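On the bench: the Kisau hand-held gripper kit

Regular readers will remember that in January this newsletter promised to stop reviewing things that arrive in more than one box. The Kisau kit arrived in two. I have made my peace with it.

Kisau is the new kit from Uluven, a small outfit that until now has mostly sold replacement jaws and pads for other people's grippers. You get a matched pair, left and right, with handles where the arm flange would normally go. You hold them, you do the job yourself, and the recording goes off to whatever policy you happen to be training. No arms to bolt down, no teach pendant, no emergency stop to lean on by accident. Uluven's leaflet calls this "demonstration at the speed of life." At my age that's a modest claim.

We had the loan pair for 28 days, which is longer than most vendors let us keep anything, and long enough for the shine to come off. I asked Cor Willems to do most of the hands-on work. Cor has folded more cloth for science than anyone I know and has stopped being polite about it. Teun Kramer looked after the software, or the software looked after him, depending on the hour.

For the test we went with cloth over a wire stand. It sounds like something you'd give a child on a rainy afternoon. It is also a good way to embarrass a gripper. Thin rods catch the jaws, knitwear sags wherever it likes, and felt slides off anything with a slope. The pink knit and the gray cloth have now been through three product reviews and will probably outlast the newsletter.

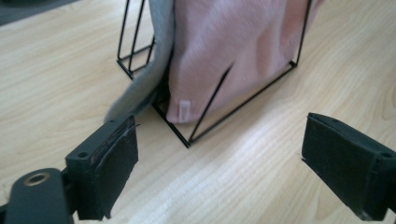

Let's start with the pads, then, as Uluven made its name on them. They're rubbery, they're grippy, and on knit they are very good indeed. You can take hold of a single layer without scooping up everything under it, and you can let go without the fabric following you home. On thin wire they're less happy. Close on a rod at an angle and the edge of the pad takes the punishment. Cor's view is that pads are like windshield wipers and you should stop grieving and order more. My view is that I'd like to see more than one spare pair in a kit at this price. Uluven says a pad swap takes six minutes. Cor did it in that, once he had found the right driver, which was not in either box.

The jaws open wide enough for anything we tried on the table, including a badly folded sweater. Closing force is set by how hard you squeeze, with a bit of spring behind it, and the feel is nicely linear until the last little stretch, where it goes stiff. You get used to it. Teun didn't, but Teun has also never got used to the coffee machine.

Weight is where opinions split. One gripper in one hand is nothing much. Two of them, held out in front of you at chest height while you try to line up the corners of a cloth, is something you will mention at dinner. Cor settled on sets of 37 repeats with a proper sit-down between them, and said the last few of each set were "mostly for character." If you're planning to hire people to collect data with these all day, budget for breaks and for chairs. Budget for somebody tall, too, if your table is anything like ours.

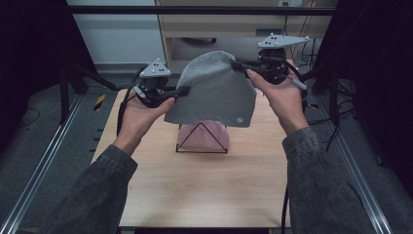
Two-handed work is the real selling point, and I'll give credit where it's due. The older Sunska pair, which we reviewed last year and which still lives in our cupboard under a layer of regret, would lose track of one hand whenever the other crossed over it. The Kisau uses spotted marker plates on top of each gripper, with a different shape for each side, and the tracking held on through nearly everything Cor threw at it. Lifting a cloth by both corners and lowering it over the stand was no trouble. Turning the wrist right over was some trouble. The left plate is the smaller of the two and doesn't like being tipped far away from the overhead view, so you learn to keep your wrists civil.

Then there are the cables. Each gripper has one, and each cable has opinions. They are long enough, which I appreciate, and they are springy, which I don't. For the first week they kept sweeping the corner of whatever we had just laid down. Teun's fix was to run them back along the forearm with two soft straps per side. Uluven tells us a battery version is being looked into. I have been in this business long enough to know what "looked into" means, and I have ordered more straps.

Setup took us most of a morning. The calibration routine asks you to wave both grippers slowly through the air in a figure eight while a progress bar thinks it over. Do this behind a closed curtain if you value your standing with colleagues. After that it held its calibration well, and we only had to repeat the waving when someone moved the table. 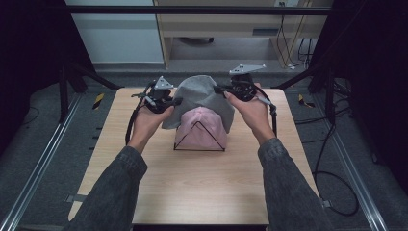
The recording software is called Jansen, for reasons Uluven declined to share. It starts quickly, it saves what you tell it to save, and the replay view is clear enough that you can spot a bad grasp and bin the take on the spot. That alone saved us a good deal of sorting at the end. Less lovable is the naming screen, which forgets your task label every time you close it. We now own a folder with several versions of "cloth" in it, including "cloth final" and "cloth real one." Teun has written to support. Support has written back to say that it is a known matter, and thanked him for his patience, of which they can't have read much in the original message.

Who should buy it? If you already have a pair of arms that take Uluven jaws, the case is easy, as the same pads and fingers go on both and you won't be training on one shape and running on another. If your robots wear something else, ask about adapters first and get the answer in writing. For single-handed pick-and-place it's more kit than you need, and you would do as well with something cheaper.

Cor would keep them. Teun would keep them once the naming screen is fixed. I'd keep them too, with a second set of pads in the drawer and the right driver taped to the lid.

The loan pair goes back to Uluven at the end of the month. Members who want a turn before then should write to the newsletter address and say which afternoon suits. Bring your own cloth, please. Ours is tired.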